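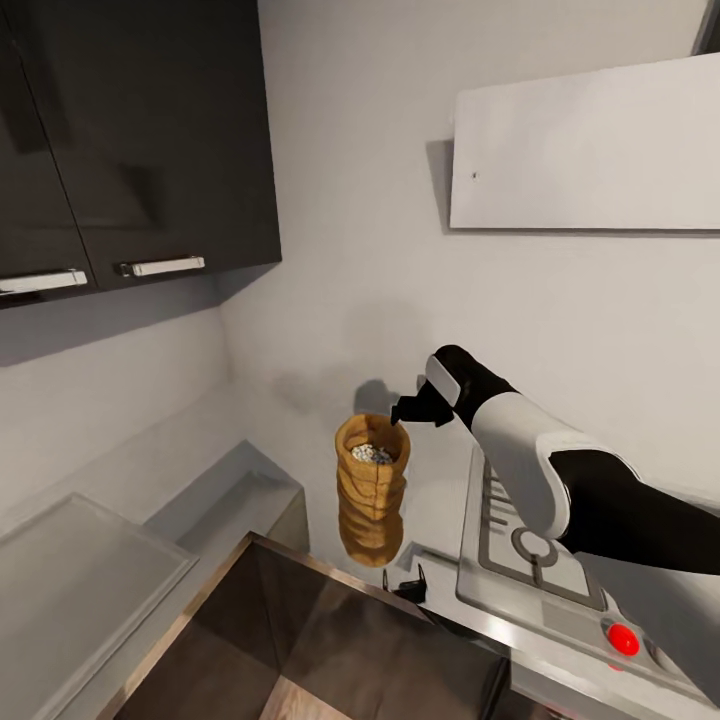
パッキンの話をして帰る人はいない　ジェリク工業 ソン・ヘジンさんに聞く

2021年5月6日

取材の約束を取りつけるまでに、先方から三度「本当にうちでいいんですか」と確認の電話があった。三度目には、同じ市内にあるもっと見栄えのする会社の名前まで教えてくれた。レーザー加工の会社で、火花が散るので写真映えがするという。

ジェリク工業がつくっているのは工業用のゴムパッキンである。ポンプ、バルブ、食品機械の配管の継ぎ目に挟まって、中のものが外に出ないようにしている輪だ。創業から32年、ほかのものをつくったことは一度しかなく、その一度については後で触れる。

「展示会でブースに人が来るでしょう。それで十分くらい話すと、皆さん隣のロボットを見に行くんです」と営業技術課長のソン・ヘジンさんは言う。「隣がロボットじゃない年もありました。そのときは自動販売機を見に行きました」

応接室に通されると、机の上にはすでに黒い輪が並べてあった。どれも同じに見える、と正直に告げると、ソンさんは少しうれしそうな顔をした。そう言われるのを待っていたらしい。

「これがニトリル、こっちがEPDM、それからフッ素ゴムです。値段は全然違います。油のところにEPDMを入れると膨れて使いものにならなくなる。逆に蒸気のところにニトリルを入れると、硬くなって割れます。見た目は同じです。だから間違える。間違えたお客様は、必ず『おたくのパッキンが漏れた』とおっしゃいます」

では、どうやって見分けるのか。

「袋に書いてあります」

袋から出してしまった場合は、と食い下がると、「出さないでください」という返事だった。比重を測るとか、小さく切って燃やしてみるとか、方法がないわけではないそうだが、切って燃やしたパッキンは当然もう使えない。同社では数年前から、得意先の要望があれば材質ごとに色を変えて納めている。ただし色を変えると配合も変わり、配合が変わると試験がやり直しになる。そこまで説明すると、たいていの客は黒に戻るという。

同社の主力は「ドラロン」という自社配合のシリーズで、蒸気洗浄を繰り返す食品工場の配管向けに開発された。名前の由来を尋ねると、ソンさんは困った顔で製造部長のチョ・ナムギルさんを呼びに行った。

「先代が決めました」とチョさん。「意味は聞いていません。聞いた者は、長い話になったと言っていました」

チョさんは入社以来ずっと現場の人で、口数は少ない。しかし加硫の話になると別人のように止まらなくなる。練ったゴムを金型に入れ、熱と圧力をかけて弾性を持たせる工程である。温度が高すぎれば表面だけ先に固まり、低ければ芯が生のまま残る。時間も同じことで、長ければいいというものでもない。

「カタログには条件が一行で書いてあるでしょう。あの一行で冬と夏の両方をやれると思われると困る。十二月の朝いちばんの金型は、設定どおりの温度になっていても、設定どおりの仕事をしません」

だから朝の一枚目は捨てるのだという。二枚目はどうするのかと聞くと、「見てから決めます」と言って、また黙ってしまった。この「見てから」の中身を文書にすることが、目下ソンさんの宿題になっている。進捗を聞いたら、チョさんのほうが先に目をそらした。 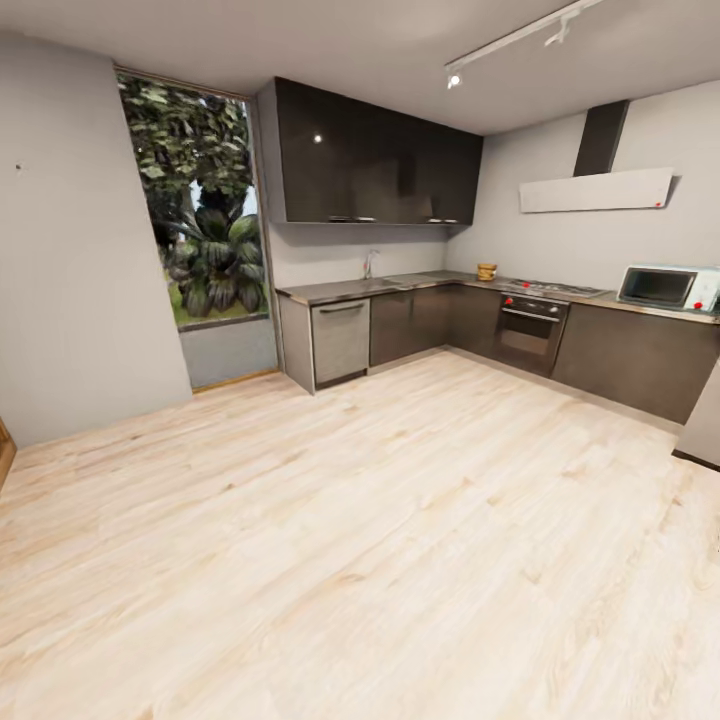
圧縮永久ひずみ、という言葉をこの日だけで何度聞いたかわからない。押しつぶしたゴムが、力を抜いたときにどこまで戻らないかを示す値で、小さいほど優秀とされる。要するに、へたり具合のことである。

「お客様には『どれだけ根に持つか』と説明しています」とソンさん。「つぶされたことを忘れて元に戻れるのが良いゴムです。人間だと逆にちょっと心配ですけど」

カタログの値を比べて買う客は多い。ところが、この値は試験の温度と時間で大きく変わる。ある会社は低い温度で短く試し、別の会社は高い温度で長く試す。それを同じ表に並べて、数字の小さいほうを選んでしまう。

「うちのカタログは条件を太字にしました。そうしたら『数字の部分を太字にしてほしい』というご意見をいただきました」

売り込みの極意のようなものがあれば、と水を向けると、極意は断ることだと返ってきた。問い合わせの電話では、まず流体、温度、圧力、溝の寸法を聞く。この四つを全部答えられる人はめったにいない。いちばん多いのは「前と同じやつ」で、その前のものは他社製である。

「現物を送ってくださる方もいます。ありがたいんですが、膨れたり縮んだりした後の現物なので、そのとおりにつくると、初めから傷んだ寸法のパッキンができあがります」

これは笑い話で済まないこともあったらしい。入社したての頃、ソンさんは送られてきた現物をそのまま測って図面にし、試作まで進めた。気づいたのはチョさんで、金型の前で図面を眺め、「溝は見たか」とだけ言ったそうだ。見ていなかった。以来、現物には必ず溝の図面を添えてもらう。添えてもらえなければ、ソンさんが定規とノギスを持って出かけていく。

海外への販売は、商社のプラントルを通している。窓口はフランス人のオセアン・マルシャンさんで、この日は電話で話に加わってくれた。

「ジェリクの見積書は世界一正直で、世界一読みにくいです」とマルシャンさんは言う。「値段が一行、注意書きが二ページ。お客様は注意書きを読まずに値段だけ見て、高いと言います。それで私が注意書きを読んであげると、今度は怖いと言います」

最小ロットは300個である。これについてはマルシャンさんから毎年引き下げの要望が出て、毎年同じ数字が残る。金型を温めて段取りを替える手間は、一個つくるときも300個つくるときも変わらないからだ、とソンさん。余ったぶんは冷暗所に置いておけば次の交換に使えますよ、と勧めるのだが、この「冷暗所」がまた曲者だという。

「窓際の棚に吊るしてあるのを見たことがあります。きれいに、輪投げみたいに。日光とオゾンでひびが入りますし、吊るせば伸びます。担当の方は整理整頓で社内表彰を受けたばかりだったので、申し上げるのに勇気が要りました」

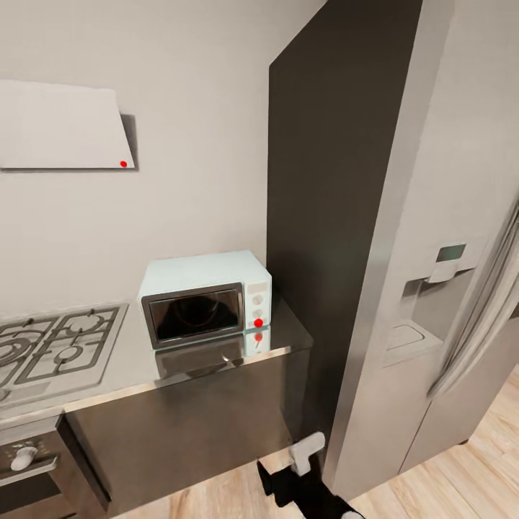
さて、一度だけつくったパッキン以外のものである。話したがらないかと思ったら、ソンさんは引き出しから現物を出してきた。平たいゴムの板で、名を「トルルクム」という。瓶のふたを開けるための滑り止めで、端材を活かそうと先代が考案した。

「開くんです。よく開きます。ただ、ゴムくさい」

工業用の配合をそのまま使ったので、開けたあとの手がしばらく機械室のにおいになる。取引先に配ったところ、食品工場からは丁重に返送され、ポンプ屋からは追加の注文が来た。今でも年に一度くらい、まだあるかという電話がかかってくるらしい。ある、とチョさんは言う。相当ある、とも言った。

最近の変化についても聞いた。若い社員の話である。品質保証のキル・ジェインさんは、前職が洋菓子店という変わり種で、面接では「生地を寝かせるのが得意です」と言って採用された。練ったゴムも寝かせるから、あながち的外れでもない。

「同じだと思って入ったんですけど、味見ができないのがつらいです」とキルさん。現在は出荷前の寸法検査と、クレームの一次調査を受け持っている。漏れたという連絡が入ると、まず写真を送ってもらう。それで原因がわかることも多い。溝にごみを噛んでいる、ねじれたまま締めてある、古いパッキンの上に新しいものが重ねてある。

「重ねてあるのは多いです。二枚入れれば倍効くと思うみたいで。お気持ちはわかります。クリームならそうですし」

キルさんが着任してから、返答の文面がやわらかくなったと得意先に評判だという。以前はチョさんが書いていて、全文が「取付不良です。」だった。間違ってはいない、と本人は今でも主張している。

今後については、耐熱側に幅を広げたドラロンの新しい配合を準備中だそうだ。試験はまだ途中なので値は出せない。どんな試験かと聞けば、高温の槽に入れてひたすら待つのだという。待っている間に何をするのか尋ねると、チョさんは少し考えて「別の試験です」と答えた。

帰り際、玄関でソンさんがサンプルの小袋を持たせてくれた。材質の違う輪が一つずつ入っていて、袋にはそれぞれ品名が印刷してある。駅で電車を待つ間に全部出して手のひらに並べてしまい、今、机の上にはどれがどれだかわからない黒い輪がある。

お問い合わせは同社の営業技術課まで。お電話の際は、流体、温度、圧力、溝の寸法をお手元にご用意ください、とのこと。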